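Romana Hrnčiar
A few posts on the county's plan to close two licensing counters in September. 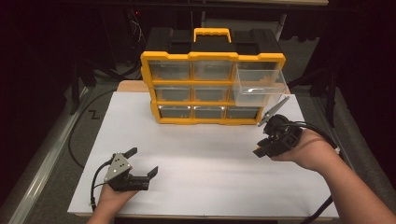
Nine drawers, one open.

The county wants everyone to renew permits online. Fine for me. I did mine in my kitchen. Plenty of people can't, and the numbers are in the county's own report.

Last year 2,806 people renewed at the two counters marked for closing. Of those, 1,704 paid by cash or check. The new site takes neither.

Supervisor Sheldon Simard says they can go to the main office downtown. From the north end that's up to 2 hours each way on the bus. For a form that takes a clerk a few minutes.

He also says the counters are "quiet." I went by at 10 a.m. and stood in line behind a man renewing a food cart permit and a woman who had been locked out of the website.

I'm not against saving money. Close one counter, keep the other open mornings, and see how it goes – that was the staff's first proposal and it got dropped without a vote.

If the site worked well I'd say less. It logged me out twice and then asked for a fax number.

Public comment is open until the end of the month. Written comments count, and you can hand them in at either counter while there still is one.

I'll post the agenda when the clerk puts it up.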